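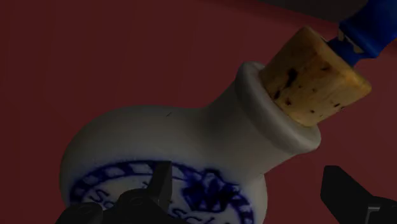

## Lokitz library will lend books straight through the winter

Good news for readers in Lokitz! The town library has dropped its usual winter break, and starting this month it will lend books six days a week, right through the holidays and into spring. Pickup is at the side door on Ghoneim Street, and you can keep a book for three weeks before you even have to think about renewing it.

The change comes after a wonderful year for reading in town. When the library started its phone-in request line in June, the staff expected a handful of calls. By the end of November they had filled 3105 requests -- mysteries, cookbooks, big family sagas, and a surprising amount of poetry.

"People who hadn't borrowed from us since grade school were calling up and asking what was good," said librarian Essam Radwan. "I've had some of the best book talks of my life over that phone."
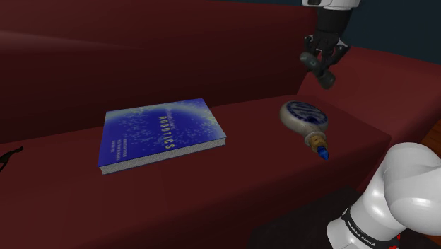
The library is also adding more than 700 titles to its shelves, many of them chosen from callers' wish lists. Large-print novels and picture books make up much of the order, and there's a fine new batch of hardcover travel writing for anyone who misses the open road (and who doesn't?). The first boxes have been unpacked and the rest should be out by New Year's.

Best of all, the evening reading circle is back, this time by phone. Two groups are forming, one for fiction and one for history, and both still have room. The fiction group opens with a sea story set on the island of Keveven, and Radwan promises it moves fast once the ship leaves port.

Library cards are free for anyone living in Lokitz or the neighboring village of Etard. Call the front desk to sign up, and have a title or two in mind -- or just ask for a suggestion!

*December 2020*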